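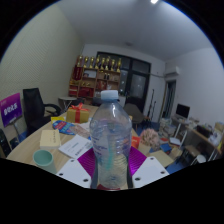 Clearing a Shared Table: Bottles, Cups, Packets and Paper

A table used for both eating and paperwork collects a predictable mix: a clear plastic bottle with a screw cap, an open cup, snack packages, a box, a printed sheet or booklet. Sort by risk of spilling first, then by how fast the contents go stale, then by paper. The order below suits a light wood-grain top with no cloth on it.

1. Open cups

Move open cups before anything else. Carry them to the sink by the body, with fingers clear of the rim. A colored cup with a darker interior hides a shallow residue, so tip it over the drain even when it looks empty. Stains from tea or coffee lift with baking soda on a damp sponge. Leave the paste on for 6 minutes, rub, and rinse.

2. Clear plastic bottles

Tighten the cap before lifting. Grip the bottle below the shoulder, where the body is narrower or ridged; thin-walled bottles flex when held in the smooth middle section, and a loose cap will leak under that pressure.

Bottles to be kept for the day go at the back of the table or on a shelf, upright, away from the edge and away from paper. Bottles to be recycled are emptied, rinsed once and flattened from the base upward. Replace the cap after flattening if the local program accepts caps. Check this once and write it on the bin.

Do not refill thin single-use bottles with hot water. The walls soften and the base may no longer stand flat.

3. Snack packages and transparent bags

Separate sealed packages from opened ones. Sealed packages store flat in a shallow bin, printed side up. Opened packages need the air pressed out before closing:

Lay the bag flat and push the contents toward the bottom.
Smooth the empty part from the contents toward the opening.
Fold the top over 3 times, with each fold the width of a finger.
Clip at the center. A wide bag takes a clip at each end of the fold.

Crinkled transparent film springs back more than foil-lined film and should always be clipped. Rubber bands cut into it after repeated use. The Jadine flat clip, 3 inches long, covers most snack bags. Dried foods keep better in a jar once the bag is less than half full.

4. Boxes

Open the box before deciding where it goes. A nearly empty box takes the same space as a full one. Move the last few items to a smaller container, cut the label off and tape it to the lid if the instructions are needed. Flatten the rest.

5. Sheets and booklets

Remove paper from the eating area even if it is to be read later. Keep any sheet with a barcode until the product it came with has been used and the return period is over. A single folder is enough. In the Zosine storage notes the folder hangs inside a cabinet door, which keeps it off the counter.

6. The tabletop

Wipe from the far side toward the near side, following the grain pattern. Use a cloth wrung out until it no longer drips. Rounded edges hold a sticky film on the underside of the curve; run the cloth along them separately. Dry at once with a second cloth.

Page last revised 1 April 2026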